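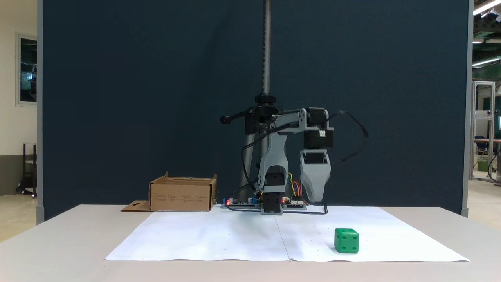
6 min read

Drundon Shared Workroom: Tables, Surface Covering and Packaging
Progress report to the Flistonia Small Works Fund
Prepared by Matilde Meireles, 20 August 2021

Status

Work on the tables is complete. Work on the paper covering is in its second stage. The packaging store is behind plan and will need one change to the agreed scope, set out under Changes requested. Spending is within the grant.

This report covers the period from the end of April. It follows the headings in the grant letter, except that storage and packaging have been merged, as agreed with Oluf Bergmann by telephone.

Tables

The old tables were removed at the start of the period. They were of three heights and could not be pushed together without a step between them. Two had tops that had swollen at the edges. None were fit for resale and the frames went for scrap.

The replacements are all of one height, with light grey tops. The colour was chosen after a short trial against white and dark green. Small parts were easy to find on all three, but the white showed every pencil mark and the green made the room darker in the afternoon. Qianru Xu ran the trial and her notes are held with the purchase papers.

Delivery was in two lots. One table in the second lot had a bent foot and stood unevenly. Qiu, the supplier, sent a replacement foot at no charge and it was fitted here. All tables have since been levelled. The floor falls slightly towards the door, so the feet on that side are wound out further than the others — anyone moving a table should expect to level it again.

Tops are cleaned with a damp cloth only. The first cleaner supplied left a film on the surface and tape would not hold to it. It has been withdrawn.

Surface covering

The grant letter asked for a covering that is cheap, can be marked, and can be replaced without stopping work in the room. White paper was selected. Rubber mats were priced and rejected on cost, and also because marks made on them cannot be kept.

Rolls wide enough to cover the working area in one piece could not be had at the quoted price. The sheet is therefore made from two pieces joined down the middle. It covers the front part of the table and leaves the back clear for anything that does not need to sit on paper.

Three methods of joining were tried:

Overlap, glued. Strong, but it leaves a ridge and the paper buckles along it when the glue dries.

Overlap, taped on top. Quick, but the tape shines under the lamps and lifts at the ends.

Edges butted together, taped underneath. Slowest to make. No ridge, and only a faint line on the upper side. Adopted for all new sheets.

A taped sheet takes one person 15 minutes to make, including cutting. Hongmei Tang has made most of them and has written a single-page method. The main point is that the cut edges must come from the same side of the roll, otherwise the curl runs in opposite directions and the join opens.

Wrinkling at the edges remains a fault. It begins at the corners and moves inwards. Weighting the sheet flat overnight before use reduces it but does not cure it. A heavier paper has been ordered from Bakura for comparison. If the heavier paper also wrinkles, we propose to accept the fault, as it has not affected use of the middle of the sheet.

Positions are marked directly on the paper with small dots. Earlier practice was to draw full outlines, and these became hard to read once several had been laid over each other. Dots are faint by design. Users are asked not to go over them in heavy pen, and to note the date on the underside of the sheet when it is lifted. Lifted sheets are rolled and kept until the work they belong to is finished.

Of the sheets made in the period, 39 have been used. The rest are flat in the plan drawer.

Packaging

The workroom receives and sends a good deal in cardboard, and before the grant most of it was flattened and put out for collection. The aim is to keep the useful part of it and stop buying new boxes for items that go out again.

Meifang Luo has sorted the existing stock. Boxes are kept if the base is sound and all the top flaps are present. Those with crushed corners are cut up for padding. After sorting, 40 boxes were kept, which is more than the shelf will take in made-up form. Flat storage is the obvious answer, but boxes that are folded and remade several times become weak at the flap creases. The present rule is that a box in weekly use stays open on the table beside the work and all others are stored flat.

Loose inserts are a larger problem than the boxes. Many are flat pieces with a hole cut to suit one item, and once separated from their box they look like waste. Several were thrown away in the first weeks and had to be cut again by hand. Inserts are now to stay next to the box they came from while it is open, and to go back in before anything else. Each is to be marked in pencil with the shelf number. About half have been marked so far.

Printing on reused boxes is left alone when they stay in the building. For anything being sent out, old labels and print must be covered, as two parcels were misdirected in June. Both were recovered.

The shelf itself has not been built. The wall behind the intended position was found to be plasterboard with nothing solid behind it at the height required, and will not carry the load. A floor-standing unit would, at a higher price.

Cables and small parts at table level

No spending was planned under this heading and none has been made. It is reported only because users raised it at the April meeting. Cables run loose over the table tops, and clips stuck to the tops came off when the tops were cleaned. We suggest routing along the back edge where the work allows. Trays for small parts are on loan from the main store and are adequate.

Spending

To date, 30 per cent of the packaging budget has been used, almost all of it on Meifang Luo's sorting time. The table budget is fully spent, with a small surplus from the scrap payment. The paper budget is on plan. The itemised list has been sent separately with receipts. One receipt for tape is missing and the amount has been left out of the claim.

Changes requested

1. Approval to replace the wall shelf with a floor-standing unit, the difference to be met from the table surplus and from the packaging budget.

2. Approval to move the end date for packaging by one month. The other end dates are unchanged.

A reply on the first point is needed before the unit can be ordered. The quoted price holds until the end of next month.

Risks

Paper supply. The present roll size is being discontinued. Two rolls are in hand. If the Bakura paper is suitable the risk falls away, otherwise the width of the sheets will have to change and the method page will need rewriting.

Damp. The plan drawer is against the outside wall. No damage has been found, but the lowest sheets feel softer than the upper ones. A move to the inner wall is being considered.

Staff time. Hongmei Tang is away for part of the autumn. Qianru Xu has been shown the joining method and has made two sheets without help.

Next period

Compare the heavier paper with the present stock, on the same table and over the same length of time.
Finish marking the inserts.
Order and install the storage unit, subject to approval.
Check table levels after the floor has been cleaned.

Queries on the figures should go to Oluf Bergmann, and on the paper or the tables to me.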